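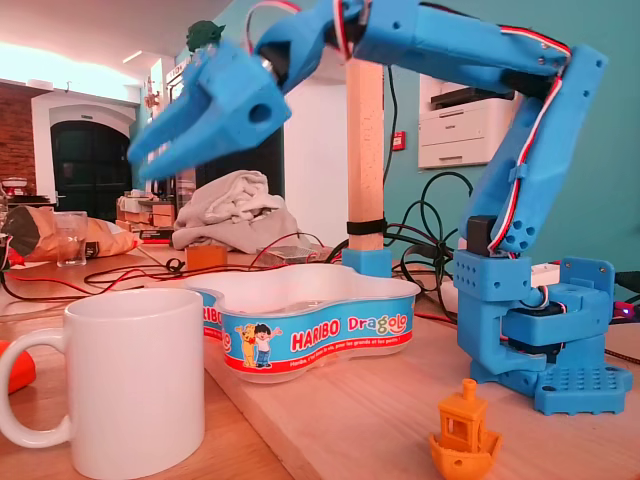

Keep the Paper Manual

By Stella Minja
January 22, 2022

My mother's sewing machine came with a booklet of 90 pages, and she still has it. The staples have rusted and the cover is held on with tape, but the threading diagram is as clear as it was when she bought the machine. When the tension goes wrong she opens the drawer, finds the page and fixes it. The whole business takes less time than it takes me to find a charger.

I bought a Bavura washing machine in November. In the box was a single folded card with four drawings and a square code to scan. The code took me to a page that asked for my country, my email address and the serial number, and then told me the guide for my model was being updated. I wanted to know how to clean the filter. I found out from a stranger's video, after two ads, and his machine had its filter on the other side.

I think companies should be made to put a proper printed manual in the box with any appliance meant to last more than a few years. I know how that sounds. Paper costs money, it weighs something, and most people throw it away unread. A neighbor of mine, Nafula Shirima, sold kitchen appliances for a long time and she thinks I am wrong about this. Customers left the booklets on the counter, she told me. Some asked her to take them out of the box so it would be lighter to carry.

I believe her. But the person who throws the manual away on the first day is often the same person who needs it in year six, and by then the page on the website may well be gone. A maker that changes its name or gets bought has little interest in keeping up instructions for something it no longer sells. My Emeo rice cooker is a good example. It works fine. The web address printed on the bottom now leads to a shop selling phone cases.

There is also the question of who gets left out. My uncle does not own a smartphone and does not want one. He can read a wiring diagram better than I can. A card with a code on it tells him that the heater he paid for was designed with someone else in mind.

The waste argument deserves an answer, and mine is that a broken appliance is a lot more waste than a booklet. The repair shop I use, Ndung'u, charges a flat fee to look at anything that comes through the door, and the man at the front desk says a good share of what he sees only needs cleaning or resetting. People pay for that, or they don't bother and buy a new one.

The manuals themselves could be better, I admit. The one for my old Triva oven ran to more than 100 pages, and most of it was the same safety warnings in language after language. Nobody needs that. Print one or two languages, put the diagrams first, list the parts with their numbers, and say plainly which jobs the owner can do and which need a technician. That would fit in a thin booklet.

Keep the online version too. It is useful to be able to search, and some people need larger type – my mother has started to. I only object to it being the sole copy, kept somewhere the buyer has no control over.

I printed the washing machine guide when it finally appeared. It is in the drawer with the oven one.

Related
Why I Stopped Buying Extended Warranties
The Trouble With Touch Controls on Stoves
Letters: Readers on Repair Fees
What Belongs in a Kitchen Drawer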